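Kids' Corner: How Do You Give a Gripper a Checkup?

Hi again! Last time I told you about the robot arm in our Wivdale workshop, the one that sorts little bags of screws. Lots of you wrote in to ask about its hand. So today is all about the hand, or as grown-ups call it, the gripper.

I have two grippers to look after. One goes on the end of the robot arm. The other has a handle, so a person can hold it and pick things up with it, and the robot can learn from how the person did it. They both need the same sort of care, a bit like brushing your teeth (only with less toothpaste).

First I check the fingers. They bend a little when they squeeze, and that's great for picking up something thin like a plastic bag. But all that bending makes them tired! After nearly 2000 squeezes I look for tiny cracks. I pinch each finger, let go, and watch it spring back. If it stays bent, it goes in the bin and a new one goes on.

Then I close the gripper very slowly. Do the two tips meet? If one gets there first, I loosen its screw a tiny bit, nudge the finger over and tighten it again. My friend Esben Gunnlaugsson taught me to do it over a table, and boy am I glad he did. Have you ever tried to find a screw on a dark floor?

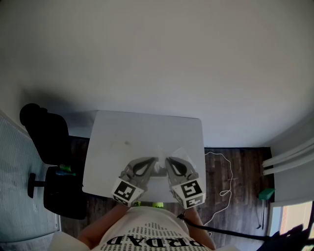 Next come the marker squares. They are black-and-white patterns, kind of like a puzzle with chunky pieces, and a camera uses them to work out where the fingers are. If a square gets smudged or starts to peel, the computer can get mixed up and think a finger is somewhere else! I wipe them with a soft dry cloth - no water, no spit (yes, somebody asked) - and press the corners down flat.

After that I do my favorite part, the pickup test. I grab something easy, then something floppy, then something slippery. If I drop one, I go back and check the fingers again. I wrote down 200 pickups in October, and my notebook has a jam stain on nearly every page.

Want to try it at home? Take a pair of kitchen tongs and pick up a sock, a grape and a scrap of plastic wrap. Which one is hardest? Send me your answer and I'll put some of them in the next Kids' Corner, when we visit the conveyor belt at Irnel.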